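Home | Tickets | Club Projects | Wiki | Log out

Ticket 1050: left arm stops short of the cabinet rods in the sim
Project: Wurkero (student team) – Status: open

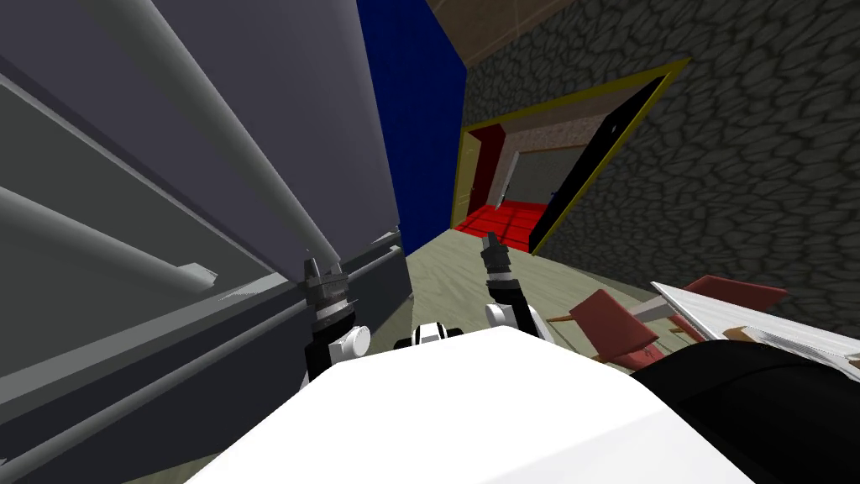 Badis helpdesk: could you try it again with the stock house file before we dig into your arm code? Half the tickets we get from clubs this term come down to an edited scene.

Right, did that. Same thing with the stock file, so it isn't our edits (I was rather hoping it was!). The right arm does whatever I tell it. The left one gets near the rods and then the planner gives up with "no path", and I've had that on 36 runs now. I also swapped the two arm configs over in case I'd muddled them, and the fault stayed on the left.

Other things I've tried: restarting the sim, going back to the Simões planner we used in May, and backing the base off by 2 cells before the reach. That last one helped a bit – two runs finished, then it went back to sulking.

My guess is the collision padding round the cabinet is too fat. Where do I change that? The Wernevetti heats want a log from every team and mine is all red at the moment.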